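Folding for other people: an afternoon with Marlies Fuchs
Our Millemstead neighbour on jumpers, laundry and the right way to treat a sleeve

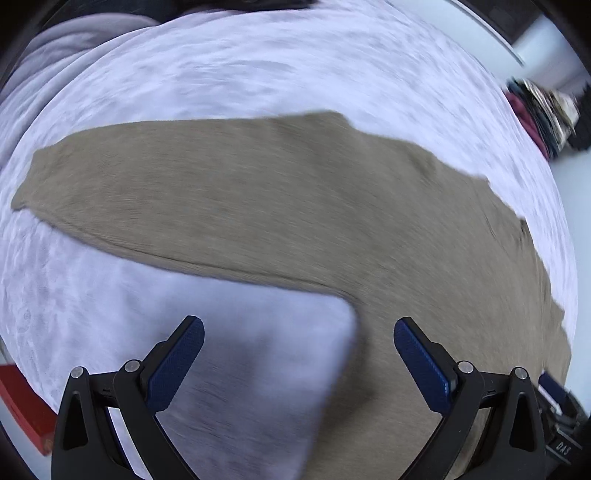 Partly folded on the bed: a soft top in light brown, laid out on a white sheet.

Marlies Fuchs has been taking in other people's laundry for 8 years, and before that she did her own family's, "which was harder, I promise you, because they had opinions!" She lives at the top end of Millemstead, up a flight of steps that I was glad to reach the end of, and she had the kettle on before I'd got my coat off.

I had expected a big table, or an ironing board at the very least, but Marlies folds on the bed. "I had a table once. Everything slid off it," she told me. "A sheet holds on to the wool a little bit, and you've got room to spread your arms. My mother folded on the bed and so did my aunt in Forkham, and their backs were no worse than anybody's."

Knitwear is what she likes best, and she'll happily talk about it until the tea has gone cold (mine did). Her way is to lay the jumper flat, smooth it from the middle outwards with the side of her hand, and then bring one side over in a long slanting fold before she thinks about the rest. "People rush to make a square," she said. "They want it to look like the shop. I let it be a funny shape for a minute. You can see where it wants to crease, and if you don't like that, you open it up and go again."

She is firm about hangers, at least where anything soft is concerned. "Shoulders like little horns — terrible." She is just as firm about pressing down on a pile to make it fit the drawer, a thing I do every week of my life and did not own up to.

Most of her customers come from the village, with a few over in Beltdale who drop their bags off on the way to work and collect them at teatime. July is quiet for jumpers, naturally, and she spends it on bed linen and grumbles about the fitted sheets like the rest of us. By autumn the knits are back and she is cheerful again.

I asked if she ever got bored. She gave it proper thought, turning her cup round on its saucer. "With towels, yes," she said. "With a nice soft jumper, no. I put the radio on and I do the sleeves, and then it's time to start supper."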